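Bavville Allotment and Garden Society
Minutes of the general meeting, 20 September 2026

The chair opened by thanking everyone for turning out on such a wet evening, and thanked in particular those who had brought cake. The July minutes were read and agreed, with one small correction -- the new water butt is on the Kender side of the path and not by the gate.

Income from the summer plant sale came to £221, a lovely result for a day when half the tomatoes had blown over before opening time. Members asked for warm thanks to go to Filip Nurseries for the trays of leeks, which had all gone by lunch.
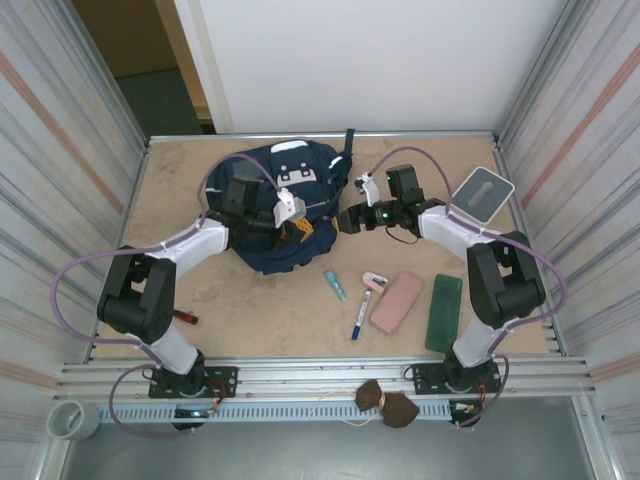 MATTERS ARISING

Shed roof. Tekico have quoted for felt and battens and can start once the beans are cleared. After a good long chat, in which several people remembered the last roof very fondly, the quote was accepted.

Waiting list. There are 42 plots and all are let, with four households waiting. It was agreed to offer the two overgrown plots at the bottom as half plots if they are given up in the spring.

Bonfires. Please, please look for hedgehogs first.

Any other business: a spare wheelbarrow is free to anyone who can mend the wheel. Seed orders to the secretary by the end of next month.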